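Bultside Foundation opens call for youth exchange partners on dialogue-based learning

Programme will support 79 participants from organisations in five countries

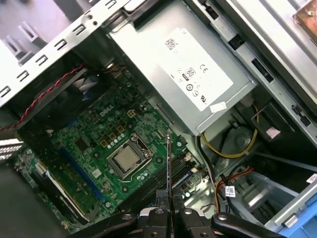
Summary of the call

The Bultside Foundation has opened a call for partner organisations for Clindness, a training and exchange programme in non-formal education. The programme is intended for youth workers, librarians and trainers who run discussion activities between groups that have little regular contact with each other. Applications are accepted until the end of April.

Clindness will be delivered jointly with the Ravside Centre for Youth Work, which will host the residential training, and the Rweyemamu Network, which will coordinate the local activities that follow it. The programme has places for 79 participants. Each selected organisation may nominate up to 5 people, at least one of whom must have direct experience of leading group discussions.

Programme structure

The programme is divided into an online preparation stage, a residential training and a period of local practice.

During the preparation stage, participants complete a short questionnaire on their working context, covering the age of the groups they work with, the languages used and any legal requirements that apply to public gatherings. The answers are used to form the working groups for the residential training.

The residential training takes place at the Ravside Centre. Sessions cover question design, the preparation of speakers, moderation in more than one language, and the handling of complaints. A separate session deals with written consent, including consent for participants under the age of majority. Sessions begin at 9.30 am. Working groups are formed first by country and then by type of organisation, so that each participant takes part in both.

In the local practice period, each organisation holds at least two public discussion events. Events may be held in schools, libraries, community centres or other premises open to the public. Organisations must obtain any permission required by the owner of the premises or the local authority before an event is announced.

Financial conditions

A fixed grant of 900 euros is available to each selected organisation for its local events. The grant may be used for room hire, interpretation, printed material and speakers' travel. It may not be used for the purchase of equipment or for regular staff salaries. Accommodation and meals at the Ravside Centre are paid directly by the Bultside Foundation. Travel to the residential training is reimbursed on receipt of original tickets.

Eligibility

Applicants must be registered non-profit bodies, public libraries or informal youth groups supported by a registered body. Previous participation in a Bultside programme is neither required nor given extra weight. Organisations may submit one application only. Where two branches of the same organisation apply, the application received first will be assessed.

Selection and reporting

Applications are assessed on the clarity of the proposed local events, the experience of the nominated participants and the balance of regions and types of organisation across the programme. All applicants will be informed of the result in writing.

Selected organisations submit a short report after their second event. The report states the date, place and format of each event, the number of people attending and any changes made to the original plan. The Rweyemamu Network will compile the reports into a methods handbook, to be published online in English under an open licence.

How to apply

The application form and the full programme guidelines can be obtained from the Bultside Foundation programme office. Completed forms must be returned by email as a single file, signed by the legal representative of the organisation. Incomplete forms will be returned once for correction.

Notes for editors

The Bultside Foundation supports training and exchange in non-formal education. Requests for interviews should be sent to the foundation's press desk, stating the publication and the deadline.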